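Skimine Garden Club — Minutes, Mar 3, 2018

I took notes again, so blame me for any gaps! We got going late (my fault, I had the key) and had a good turnout.

Money first. We have $855 in the bank after paying $90 for the hall. The Avley seed order came in and most of it is already spoken for — see me if you still want beans.

The July bus trip to Tomar Gardens is on. The bus is $900 whether we fill it or not, so please bring friends! We leave at 9 and I will not be waiting for stragglers this time. 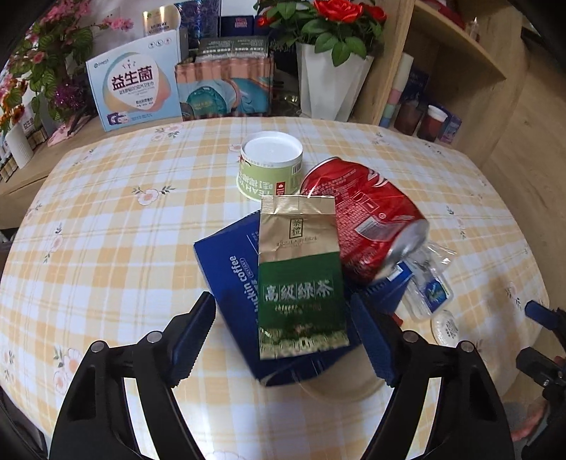

The plant swap got the longest talk of the night. Labels, please, everybody — last year I took home a mystery squash and it ate my yard. We agreed to have a snack and raffle table too, and I'm bringing the plaid cloth with the little flower sprigs on it. The green tea in the green and gold packet goes in the raffle. Jisasa Nursery is giving us flats of marigolds.

Still need someone to fix the hose.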